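Stistodell Workrooms, Users' Meeting
Minutes, Room 2, ground floor
24 February 2022, 6:30 p.m.

Present: Ghazala Ghumman (chair), Remigiusz Baran (minutes), and members from the bookbinding, sewing, framing and model groups. The print group sent apologies and a written note, read under item 4.

1. Minutes of the last meeting

Agreed as correct, with one change. Under "Storage" the word "shelves" should read "drawers." The framing group still has the two bottom drawers and wishes to keep them.

2. Matters arising

The dripping tap in the back sink has been fixed. The new washer is the right size this time.

The key to the tall cupboard was found in the paper recycling. A spare has been cut and is on the hook inside the office door.

The window blind on the street side is still stuck halfway. Remigiusz has written to the landlord twice and will phone.

3. Table height

The sewing group asked again for one higher table for cutting. At the present height people who cut for a whole afternoon get sore backs. Ghazala had looked at leg extenders from Drarura. A set for one table costs $57 and fits square legs only. Three of our tables have square legs.

The model group was worried that a raised table would be useless to anyone sitting down. It was pointed out that the long table by the door is hardly ever sat at. Agreed to raise that one and no other.

Action: Ghazala to order one set. Remigiusz and one person from framing to fit them.

4. Table surfaces

Most of the meeting was spent on this item.

The tops have been wiped with too many different things. The sewing group uses dish soap and water. Bookbinding uses a scraper for dried paste and then a damp cloth. Somebody has been using a cream cleaner, and the bottle was found behind the radiator. Cream cleaner leaves a film that picks up on light fabric and should not be used on any table in the building. The bottle has been thrown out.

The print group's note said that ink rings are not always theirs. They have used a tray under every ink tin since the fall, and they would like that recorded. It is recorded.

There was a long talk about whether to cover the tables. Three ways were put forward.

Paper from the roll, taped at the ends and changed when dirty. Bookbinding and print like this. Sewing does not, as pins go through it and the holes catch thread. A roll from Štefanec is 200 feet long, and at the rate we used the last one it would need replacing before summer if every table were covered.

Cutting mats left down all the time. These are good for framing and models. They curl if left near the radiator, and glue is hard to get off them.

Leaving the tops bare and putting something down only for dirty jobs. Sewing prefers this. It costs the least, but it depends on people cleaning up.

A member asked about replacing the tops altogether. Ghazala had a price from Divbridge of $367 per table, delivered but not fitted. This was felt to be too much for this year. It may be raised again if the rent stays as it is.

After discussion it was agreed that each group may cover a table for its own session, and that everything comes up at the end. Tape is to be the low-tack kind only. The brown packing tape has been taken out of the shared drawer and put in the office, where it can be had for parcels.

It was also agreed to keep a light color for any new covering. The model group had asked for dark green so that small white parts would show up. Everyone else found a pale gray top easier to work on, above all in the evening, when the ceiling lights are the only light. The model group will bring its own dark sheet and take it home again.

Action: Remigiusz to buy one paper roll and two rolls of low-tack tape.

5. Cleaning at the end of a session

The card on the wall is out of date and mentions a broom we no longer have. New wording was read out and agreed:

Put tools back in the drawer they came from.
Brush scraps into the bin, including the ones along the wall.
Wipe the table with a damp cloth and a drop of dish soap.
Go over it again with clean water.
Dry it with a towel from the blue bag.
Hang the towel on the rail, not over a chair.

Bookbinding asked that the plastic scraper be kept with the cloths. Metal scrapers are not to be used on the tops. The old card also said to stack the chairs. We have 17 chairs and the stacks get in the way of the cupboard, so from now on chairs stay down and are pushed in.

Action: Ghazala to print the new card.
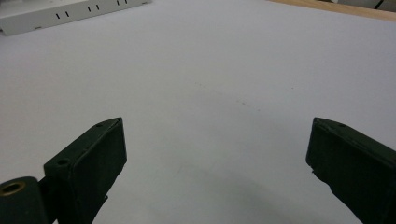
Can a wet project be left on a table overnight to dry?
Small pieces can be left if they sit on a tray or board with the group's name and the date written next to them, and they must be gone by ten the next morning. Larger pieces go on the drying rack in the back room.

The question came from a new member of the bookbinding group. It was agreed to put the answer at the foot of the new card.

6. Lighting

Two tubes over the middle tables are flickering. The replacements in the cupboard are a warmer white than the others, and framing would like them to match for judging mat board. Remigiusz will see whether the shop will exchange them. If it won't, the warm ones go over the sink and two from the sink move to the middle.

7. Tools and small items

The steel rule is missing again. The long one is there. Members are asked to check their bags.

The scissors marked with red tape are for fabric only. They had been used on sandpaper and were sent out for sharpening at a cost of some eight dollars, paid from the tin.

Two jars of mixed buttons were left on the windowsill. They will go to the sewing group if not claimed by the end of the month.

8. Any other business

Framing will have a large delivery of glass next week and asks for the long table to be clear on the morning it comes. Agreed. The leg extenders will not be fitted until the glass has been moved.

The model group asked whether the radio could be lower in the evenings. Sewing agreed to this.

The kettle is slow and needs descaling. There is vinegar under the sink.

9. Next meeting

Same room and time, date to be put on the door when the landlord has confirmed the work on the blind. Items for the agenda to Remigiusz, in writing please.

The meeting closed at 8:10 p.m.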